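Folding arms at the Kenmont laundry: your questions

I'm Finlay, I run the day shift at Kenmont, and I get asked this stuff in the break room so often that I finally typed it up!

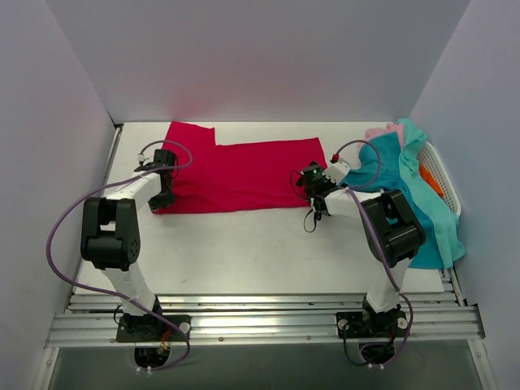
Are the arms taking my job?
No. All 17 of us on the folding side are still here. What changes is your day: less standing at one table, more sorting, checking and sending things back (I know, some of you like the table).

What do they fold?
Flat, simple pieces for now. Fitted sheets stay with us, and so does anything with buttons or a stain.

Are they faster than me?
Not even close, ha. Our best shift in May was 498 pieces off the arms, and Urquhart Street beats that by hand before lunch.

Do I need training?
Yes, 11 hours, paid, on the clock. It covers loading, clearing a jam and the stop button. You don't have to write any code.

Can I reach in to fix a corner?
Please don't! Hit stop, wait for the arms to settle, then reach in. I'm really serious about this one.

Will my pay change?
Your hourly rate stays put. Anyone signed off as an operator moves up a grade, and the form is in the office. Ask me for it if the tray's empty.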